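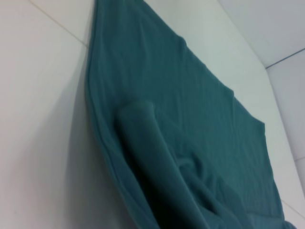
How to get new towels to soak up water

The usual tip is a cup of vinegar in the first wash. I have my doubts. What makes new towels slide over wet skin is mostly the factory finish, and plain hot washing shifts it.

1. Check the care label, then wash the towels alone at the hottest setting it allows. If it says 60, use 60.
2. Use half the usual detergent. Skip softener, whatever the bottle promises — it leaves a coating.
3. Run 2 full washes before judging anything.
4. Shake each towel hard and dry on medium.

Then put a drop of water on one. If it still beads, wash again.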